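Budgeting for hand-held grippers vs. a second arm – what did you wish you'd put in the spreadsheet?
Posted April 30, 2023 by plumline_bench

Hi all, and apologies in advance for the length, I've never been good at short posts. We're a small group (two of us full time, plus whoever we can talk into helping) and we have money for the next 18 months to collect manipulation data around the house: kitchens, bathrooms, laundry, that kind of thing. We own one Halliday arm already. My original plan was to buy a second one and teleoperate the pair, and I had the whole request written up that way until a colleague pointed out that hand-held grippers would cost a small fraction of that and could go into places where we'd never get a robot base through the door.

So now I'm rewriting the request and I'd love to hear how other people have split their money. I have quotes from Kurnside and Tollard for the grippers. Kurnside is the cheaper one, Tollard includes the marker mounts and a charging dock. I have lines for grippers, cameras, a head-mounted unit for each operator, storage, and a little for props. What am I forgetting?

dovetail_ray
Welcome, and please don't apologize, the long posts are the useful ones around here. What you're forgetting is spares! We budgeted for grippers as if they were furniture, something you buy once and put in a room. They are much more like shoes. The finger pads wear, the soft parts tear where they meet the housing, and the screws on the camera mount work loose if you look at them wrong. In our first season we went through far more fingers than I'd have guessed, and a replacement set from Tollard was $187 when we last ordered (I have the invoice pinned over my desk as a kind of warning). I'd put a full spare set per gripper in the first order, because the second order always comes with its own shipping and its own wait.

oatmeal_servo
I'm going to be the grump and say buy the arm. I like the hand-helds, we have a few, they're fun and people learn them fast. But at the end of it all you still have to run the policy on something, and if your only Halliday is down for service then your whole project is down too. We lost most of January that way. Two arms also means you can do two-handed tasks for real, and you find out early which of your nice human demonstrations the robot can't reach. I've seen a group come home with a beautiful pile of hand-held data and then learn that half the motions went past the joint limits.

dovetail_ray
That's fair about the joint limits, but it's a filtering problem and you can check it on a laptop the same evening. I wouldn't spend an arm's worth of money to solve it.

oatmeal_servo
You can check it the same evening if somebody has written the checker, and that somebody has a salary. Put it in the spreadsheet!

plumline_bench
Okay, both of these are going in. I had nothing at all for software time, which is embarrassing to admit in public. Can I ask about the cheap and boring end of it too? Batteries, cards, cases?

skerry_notes
Batteries, yes, and more than you think – we plan on three per camera and swap at every break. Cases I'd buy secondhand. Storage is where I got it wrong. I priced the drives for the recordings and forgot the second copy, and then forgot that the processed version takes up space as well. Whatever you've written down, double it and then feel a bit silly when it fills up anyway.

On Kurnside and Tollard, we've used both, and I'd lean Tollard only if you really want the marker mounts. Kurnside's fit in the hand is nicer for long sessions, in my opinion, and our operators ask for them. If you go that way, leave yourself around 22 hours for printing mounts and getting the calibration to behave. It's pleasant work, I had the radio on, but it isn't free work and it needs a line.

dovetail_ray
I'd have said the opposite on comfort! The Kurnside grip is wide and one of our operators has small hands and hated it by lunchtime. Ask both of them for a loaner before you sign anything. Tollard was very good to us about that, and paid the postage one way.

plumline_bench
Thank you, this is so much better than what I'd have come up with by myself. I've asked for loaners from both. I also have a quote coming from Skamar, who do a bundle with the grippers and the head unit together, though I can't tell from the website whether the head unit can be bought again separately if one gets dropped in a sink (and we will be working right next to sinks).

Where I've landed for now: hand-helds first, a pair for each operator and a spare pair, full set of fingers for each, one head unit per operator plus one in the drawer, doubled storage, and a proper line for software. The second arm goes in as an option for the back half of the grant, with oatmeal_servo's arguments more or less copied in as the justification, I hope you don't mind. I've also put in a service contract for the Halliday we have, so that a bad month doesn't take us all the way down. The funder likes to see the work itself in the request and not only a table of prices, so the washroom counter tasks go on the page before the table.
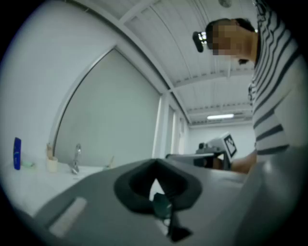
oatmeal_servo
Copy away, I'm flattered. One more thing on the service contract while you still have the spreadsheet open – ask whether it covers shipping both directions and whether they send a loaner while yours is away. Ours covered the repair and neither of the other two, and crating an arm costs more than you'd ever believe for a wooden box and some foam. I still think you'll end up buying the second one. But I'd rather see it as an option in your budget than not in there at all, and if Skamar does get back to you about the head unit, would you post what they say? I've been wondering about that bundle myself.

skerry_notes
Seconding the request for the Skamar answer. And ask them about straps and padding as a separate part, those go long before the electronics do.

Related threads
Secondhand arms: what to check before you pay
Tollard charging dock, worth it or just use a power strip?
Storage planning for multi-camera recordings
Service contracts, read the shipping section
Printed marker mounts for Kurnside grippers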